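Breaking in suede work boots before the season starts – any shortcuts?
Forum: Gear and Clothing

kgamage57
Starting at the Praltau orchard in November and I've been told to turn up in boots that are already broken in. Seven shifts in the new pair and my heels look like mince. Do I wet them and walk them dry like my grandfather swore by, or is that how he ended up with those feet?
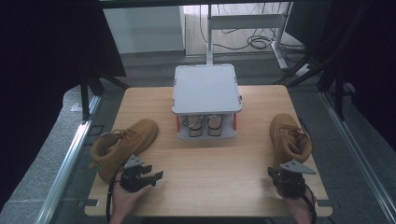 Tan suede, laced, padded collar.

driravbridge_dan
Wetting is for full-grain leather and people who hate their boots. Wear them around the house for an hour a night with thick socks. Boring, works.

Cabrera33
Disagree. I soaked mine in the tub, walked to the Driravbridge shops and back, and they fit like slippers. Slightly the colour of old tea, but slippers.

driravbridge_dan
So you ruined them comfortably.

Cabrera33
Correct – and I'd do it again.

Pin-yu Chou
Check the size before you torture anyone's suede. If your heel lifts with every step, the boot's too long and no amount of bathwater will fix it. Try lacing through the top hooks or eyelets with a heel lock first. I put nearly 400 km on a pair that never softened and were simply half a size out.

kgamage57
Heel lifts. Left one worse. Bugger.

Pin-yu Chou
Heel lock tonight, then. Report back.

kgamage57
Did the lock, walked the dog. Left still rubs, right is fine. Tub remains under consideration.

– Kumudini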